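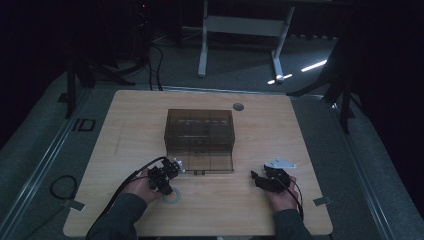 Robots are hopeless with lids. I've heard that from enough people who build them that I'd stopped asking why, but Beat Auer has spent the better part of two years on the question and will tell you why whether you ask or not. He works at Katcombe, the automation research centre out on the ring road in Berilbridge, on a project called Jirkonano, and his patch is two-handed work, the kind where one hand holds and the other one does the fiddly bit. You don't need a robot in the room to study that, at least for the first half. You need a table, something annoying like a smoky-brown plastic box, and a person with a black gripper in each hand, trying to do with a couple of stubby fingertips what they'd normally do with ten fingers and a thumb to spare.

I went out there in February, when the car park was hot enough to cook on, and Auer met me at the door with two glasses of water and drank one of them himself on the way up the stairs.

"Have a go first," he said. "Then ask me things. People ask better questions when they've been embarrassed."

So I had a go. The grippers are lighter than I thought they'd be, and your fingers end up doing a sort of squeezing motion, like using barbecue tongs. The job he gave me was to steady a plastic container with the left gripper and open it with the right. I pushed the whole thing across the table. Then I pushed it back. Then I got hold of the lid and lifted the entire container up by it, which I was quite proud of until he pointed out that it was still shut.

"See, that was lovely," Auer said, and he meant it. "That's exactly the bit everybody used to throw away."

And there's the research, more or less. When you teach a robot by demonstration, you record a person doing the job over and over and a learning system tries to work out what to do from the recordings. For years the habit has been to tidy up. If somebody slipped, or stopped to think, or had two goes at grabbing a corner, you binned the recording and asked them to do it again nicely. Auer did it too. He was good at it, he says, and rather strict.

"I was a terrible person to record for," he told me. "You would do this beautiful thing for a minute and a half and at the end you would bump the box with your elbow, and I would say, thank you, again please. There was a student who started bringing her own snacks because she knew she would be there until dark."

What changed his mind was a bad week with a robot that had been taught on nothing but the tidy stuff. It could do the job when everything was sitting where it expected. If the container was turned a little too far, it would reach in, miss by a whisker, and carry on as though it had the thing in its hand. It would then make all the right movements in thin air. Auer did an impression of this for me with great dignity, lifting an invisible lid and placing it to one side.

"It had never seen a person miss," he said. "Why would it know what missing looks like? We had spent months making sure it would never find out."

I asked whether that wasn't a bit obvious, looking back. He laughed and said that yes, his wife had said the same thing over dinner, and she teaches the cello.

The test they came up with was pretty simple, and I liked it for that. They gathered 200 demonstrations of the same two-handed opening job, all clean, and trained on those. Then they made a second set of the same size, in which 50 of the clean ones were swapped out for recordings where the person got something wrong and then fixed it. The fix matters a lot here (I got this muddled at first and he made me write it down properly). A recording where somebody makes a mess and gives up is no use to them. They want the slip, and then the little backing-off, and then the second try.

"A mistake alone teaches the robot to make mistakes," Auer said. "We tried that as well, by accident, when somebody mixed up two folders. That robot was very faithful. It knocked the box off the table exactly as we do."

With the all-clean set, the robot managed about half its attempts once the container was shifted away from its usual spot. With the mixed set, it got to 90 per cent. Same machine and same grippers, and the people doing the recording were the same too. He showed me the plots on a laptop with a cracked hinge, and then spent much longer on the attempts that still failed, most of which had to do with the container sliding while the robot was thinking about its next move.

I wanted to know how you get people to make mistakes on purpose, and this is where Auer got properly excited and I stopped being able to take notes fast enough. You can't just ask. He tried asking. People asked to fumble will fumble like actors, he says, with a big swing and a miss, and then they'll recover in a way no one ever would if it were real.

"They do theatre," he said. "It is very charming and you can't use it. A real slip is tiny. The tip goes two or three millimetres under where you wanted, you feel it in the handle before you see it, and you are already fixing it. You can't perform that."

So instead they mess with the setup. Between recordings, someone nudges the container or gives it a quarter turn, or puts a smear of hand cream on the lid, and the person holding the grippers isn't told which. Sometimes nothing has been changed at all, so nobody gets too suspicious. The slips that come out of it are real ones. He swears by the hand cream, though the lab manager is apparently less keen.

There's a practical side I hadn't thought of, which is that people get tired. After twenty minutes or so of working with the grippers, my forearms were sore in a way I associate with opening paint tins. Auer used to see tiredness as a problem with the recordings, and now he's not so sure. Tired people slip more, but they also get slower and more careful about the recovery, and he thinks there may be something worth having in that. He hasn't tested it properly. When I said I'd like to see that paper, he said he'd like to see it too, and would I care to sit at a table until my hands gave out?

I should say that not everyone at Katcombe is convinced. A colleague down the hall, who was happy to talk but didn't want to be in it by name, reckons the effect would shrink if you simply had lots more clean recordings from lots more starting positions. I put that to Auer, expecting him to bristle, and he nodded the whole way through.

"Yes, it could be," he said. "With ten times more data, perhaps you don't need my trick. But who has ten times more data? I have one room and the air conditioning is off after six."

The other limit, and he raised this one himself, is that they've only tried it on a handful of jobs. Opening things is kind, in his words. If you miss, the box is still there and you can try again. Pouring isn't kind. Neither is anything with eggs. He has a half-written plan for a task with a soft bag and a zip, and he pulled such a face describing it that I gather it's going poorly.

A partner group at Zeng is due to repeat the opening test with their own people and a different robot, and Auer has deliberately not told them what sort of containers to use. He'd like them to pick something he wouldn't have. I asked what he'd do if it came out flat, no difference between the clean set and the messy one.

"First I would be sad, for one evening," he said. "Then I would ask what cream they used."

I've been thinking since about how much of the work is in the deciding, and how dull that sounds on paper. Each recording gets watched back by someone with a short list of things to mark: where the slip starts, where the person notices, where they're back on track. The middle one is the killer. Auer and two of his students marked the same 20 recordings separately to see if they agreed, and they matched well on the start and the finish and were all over the shop on the noticing. One of the students marks it when the hand stops. Auer marks it a hair earlier, when the other hand stops.

That was my favourite bit of the whole visit, and he nearly didn't mention it. When one hand slips, the other one freezes -- the hand that's only holding, that has nothing wrong with it. He played me three recordings in a row at slow speed and there it was each time, the holding hand going dead still just before the working hand pulled back. They hadn't been looking for it. He thinks the robot may be picking up on it too, because the version trained on the mixed set pauses its holding arm before it tries again, and nobody told it to.

"Now I see it everywhere," Auer said. "My wife, when she drops the rosin. Me, with the coffee. You should watch yourself the next time you open a jar."

I did, that night, with some pickled onions. My left hand didn't freeze at all, as far as I could tell, but I was watching it pretty hard, so I don't suppose that counts. I've emailed him about it. He wrote back asking what sort of lid.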